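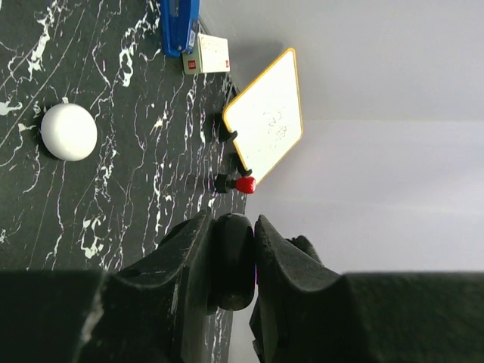

I have finally sorted out the marble table. We bought it in July for eating at, and for a couple of months we did. Then it became the place where post, pens and anything without a home got put down, and we went back to eating on the sofa.

It's black with white veins, and if you look closely a few of the veins are faintly pink. Razia Dogar from next door passed it on to us for 100 pounds when she moved to a smaller flat. It took Junaid and me most of a Sunday to get it up the stairs. The veining is lovely but it hides things. I have lost paper clips, a SIM card tray and one earring on it, all of them in plain sight.

So the new rule is that only things we use every week can live there. I took everything off, wiped it down with a damp cloth and put things back one at a time.

The blue stapler stays. I bought a box of 3,000 staples years ago and I intend to get to the end of it. The little whiteboard with the yellow-orange border stays too, on its two black clips, near the far edge where it doesn't get knocked. We use it for shopping and phone messages. The writing on it is faint and I couldn't tell you what most of it says, so new pens are on the list.

The small white box can stay until I find a drawer for it. The Tandik catalogues went in the recycling, along with 126 pages of instructions for a boiler we no longer own.

That left the white ball. Junaid Hashmi, who I am married to and who throws nothing away, wanted it kept. He fiddles with it when he's on the phone. I said it would roll off and end up under the radiator. He said it hadn't yet. We left it there.

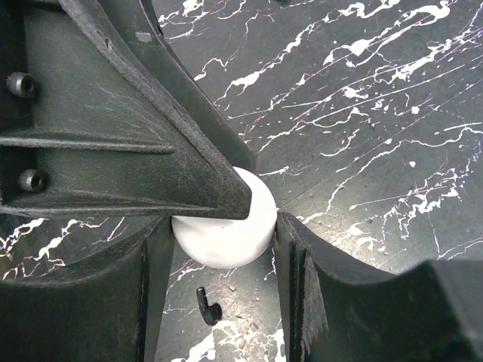 What I'd do differently

I would have started with the drawers. Clearing a table is quick, it took me almost 10 minutes, but then you are standing there with an armful of stuff and nowhere to put it. Most of mine is now in a carrier bag in the hall.

I'd also use less water. Black marble shows every smear when the light comes in from the side, and I had to go over it again with a dry tea towel.

Next is the shelf by the front door, once the bag in the hall is dealt with.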